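Walking route through Grusine valley gets new signs and a winter guesthouse

January 15, 2021
By Katalin Veres

The old walking route through the Grusine valley will open again in February, after a long repair of the path and the two footbridges. The local tourist office gave the news to visitors this Friday, together with a new map.

The route is 67 kilometers long and connects six villages. Shepherds used it in former times to bring their animals to the autumn market, and later it was almost forgotten. Many parts were covered by bushes, and after heavy rain the lower bridge was closed for two seasons. Walkers had to go back to the main road there, a dull and noisy way of finishing a beautiful day.

The repair was led by Ákos Pap, who knows the valley since his childhood. His team cleaned the path, put stones on the wet places and painted the yellow marks again. They also placed 40 wooden signs with the walking time to the next village. "The old signs gave only the distance," said Mr. Pap. "But one kilometer by the river and one kilometer under the pass are two very different things."

The highest part of the route, the Szekeres pass, stays closed until the snow is gone. In winter, walkers can take the lower path by the river, which is open all year and is also suitable for older children. Good shoes are still necessary, as the shaded side of the valley keeps its ice for a long time.

For those who want to sleep on the way, there is now a new address in the third village. The Lirnance guesthouse has taken over a family home beside the church, and the owner, Sombat Boonchu, has kept the rooms as they were lived in. Breakfast is served from seven, and guests may ask for a packed lunch in the evening before. Mr. Boonchu cooks dinner on four days of the week – soup, one warm dish and a plum cake, with no printed menu.
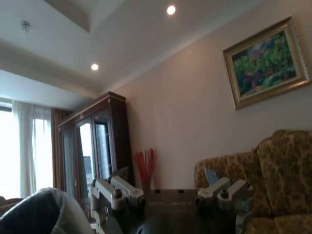
How to get there

The train stops at the lower end of the valley, and from the station it is a 20-minute walk to the first sign. A small bus by the company Tralter goes up to the last village twice a day, in the morning and in the late afternoon. The driver also stops between villages if you wave your hand early enough. Tickets are bought in the bus, and only cash is accepted.

Visitors with a car should leave it at the station. Parking in the villages is very limited, and the streets are narrow for two cars to pass.

The new map is printed in 4000 copies, of which 2000 are in English. It is free and can be taken at the station, at the guesthouse and in the bakery of Kadir Yüksel in the second village. The bakery is open from six in the morning and closed on Mondays. The cheese bread is worth the stop.

Guided walks on the lower path will be offered on Saturdays from February, with Illia Romaniuk as guide. The walk takes five hours with a long pause for lunch. Groups are kept small, so it is better to write to the tourist office some days before. Dogs are welcome on a leash.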